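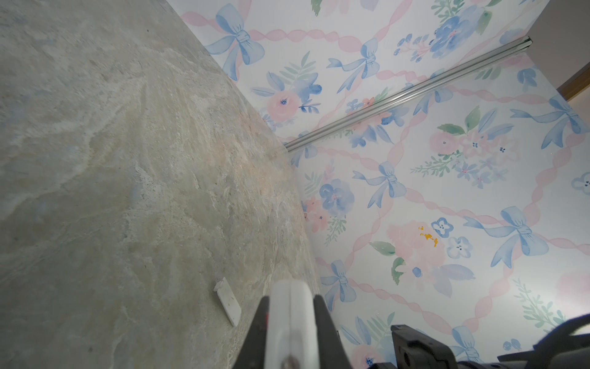
Bow-and-ribbon wallpaper beside a pale stone surface.

March 4, 2026. Totwood today added the Swati floral wallpaper to its home range.

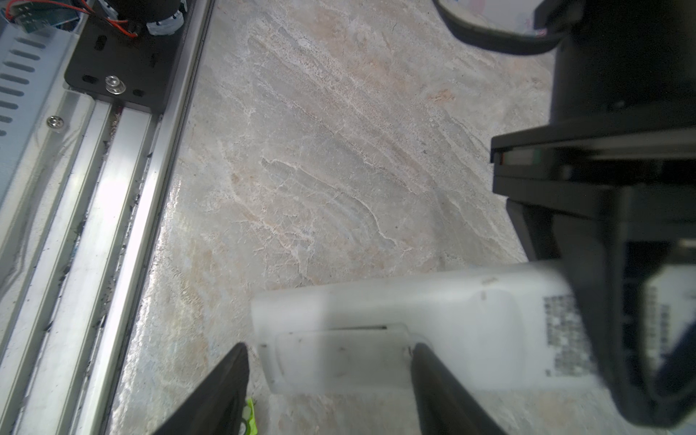
Marble-patterned countertop in gray, cream and peach.

Swati pairs blue bows with a pink ribbon lattice and is sold in 7 widths. 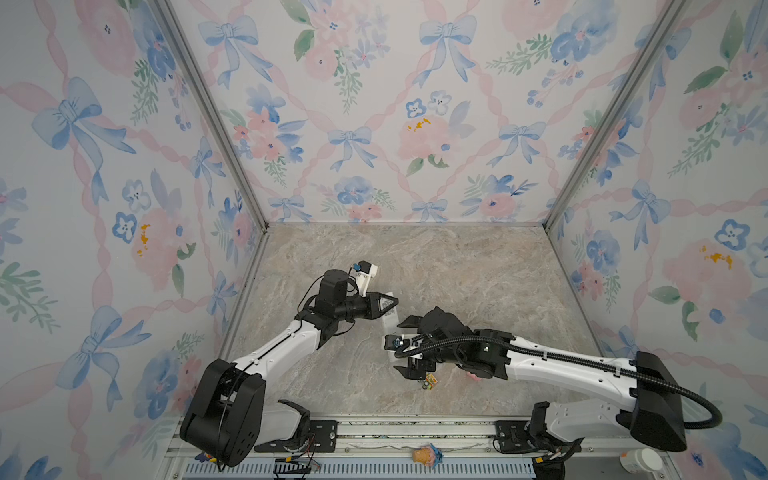
Orders placed now ship in September, and samples can be requested under item number 2074. 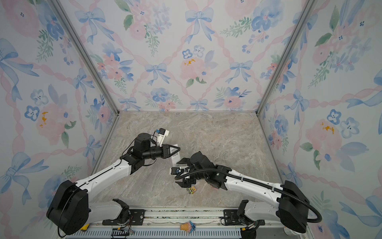
Noman Soomro said the pattern suits small rooms best.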